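Project report: the bench top, Room 131
Getachew Wako
Reading time: 2 min
Last updated: October

Aim was simple. Pick a tabletop for the shared bench at Loruvier, get it in, sort out the mess at the back. Old top was white and everyone complained about the glare under the ceiling lights. Small light-coloured parts just vanished on it.

Looked at two finishes from Fakley, pale grey and dark grey. Budget was 2000 and the dark one came in under, delivery included. Pale one was nicer to look at but marked too easily — pencil, tape glue, the lot. Went dark. Wiped both samples with the same cloth and cleaner, wich is not much of a test but it was the one we had time for.
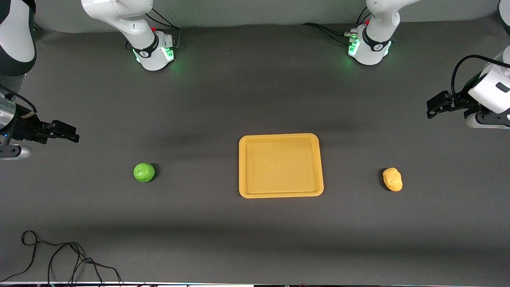 Fig. 1. Dark grey top, viewed from the front, cables at the back.

Glare is down. Some colour still shows on the surface from small lights, green mostly, and I don't count that as a fault. White things stand out well against it. Black things less so, which I should of thought of earlier. A mat in a lighter colour would fix that for small black parts.

Some cables stay along the back. Wanted a proper tray under the rear edge but the Saber one was too short for the bench and the Berumville shop had no others in. Still to do.

If repeating this — get bigger samples, and look at them in the afternoon as well as the morning. Also measure the tray first.

Contact the project office | Copyright Loruvier student projects | Back to top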